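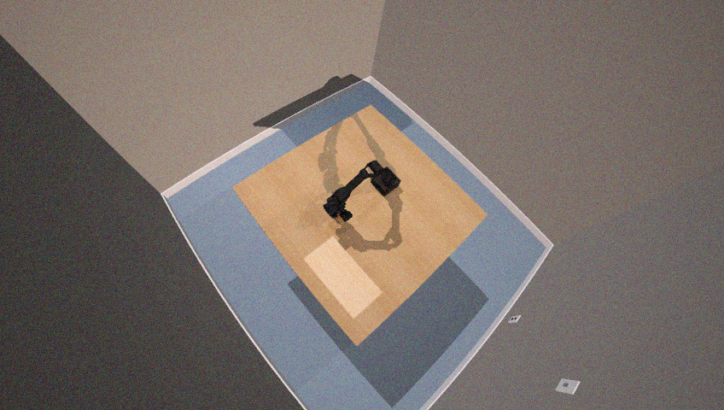
**Which gripper should I start with, the Mirkik or the Iltik?**

Start with the Mirkik. Two fingers, one cable, the default config just works. Swap later if you hate it.

**What's the real difference between them?**

Mirkik is parallel jaw, closes straight. Iltik pivots, so the tips move in a small arc and you need to fix your approach height. Iltik holds round stuff better. Mirkik better on boxes and anything thin.

**Do I need to buy both to compare?**

No. Both models are in the sim package. Run the same pick list on each, then look at the logs. We did 2,000 picks per gripper before ordering anything.

**How did they score?**

Mirkik 956 good picks per 1,000 in sim, Iltik 900. Same arm, same controller, same objects. Hardware numbers not up yet, waiting on the second Iltik.

**Can I change the table or the lighting in the sim?**

Yes, `scene.yaml`. Table angle, mat color, light direction, all in there. Restart after editing, it does not reload by itself. Turn shadows off only if you're not testing a camera. They matter a lot for the vision runs.

**Why are my renders grainy?**

Sample count too low. Default is 25, fine for checking poses. Raise it for anything you train on. Slower obviously.

**Morelli or Pirnier controller?**

Morelli if you want position control and nothing fancy. Pirnier has force limits, so use that for soft objects. Setup for Pirnier is longer, read the wiring page first. Dont mix firmware versions.

**The arm stops short of the target. Broken?**

Probably the tool offset. Every gripper has its own length and people forget to change it after a swap. Check `tool_offset` first, then rerun calibration.

**Does the camera need recalibrating after a gripper swap?**

Fixed overhead one, no. Wrist mount, yes, every time.

**Where do I send logs?**

Attach them to a ticket, zipped. Include the controller name and the scene file or we'll just ask you for teh scene file.

Last edit 18 April 2020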